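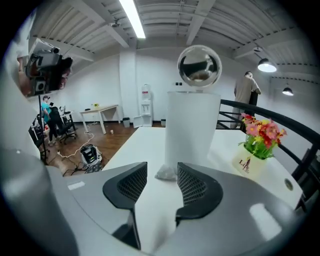
Display table on the upper level, with chrome sphere, pedestal and artificial flowers.

Iloron Showroom — Frequently Asked Questions

Are the display pieces for sale?
Most are. Items that carry a Sinell or Kahraman reference may be ordered at the service desk. The chrome sphere and its white pedestal are sold separately, under references 171 and 298.

Are the flowers real?
No. All bouquets on the display tables are artificial. Vases and stems are priced individually.

May visitors handle the objects?
Vases and flowers may be picked up and should be returned to the same table. Please ask a member of staff before lifting a sphere from its pedestal. Polished surfaces show fingerprints readily.

Can the long white tables be reserved?
Yes. Tables are available for private viewings on Thursday. A deposit of $100 is required at booking and is credited toward any purchase.

Is delivery available?
Delivery is arranged through Motex. The standard charge is $94 per order — assembly is quoted separately.

May I return a display piece?
Display pieces are sold as shown and may be exchanged only.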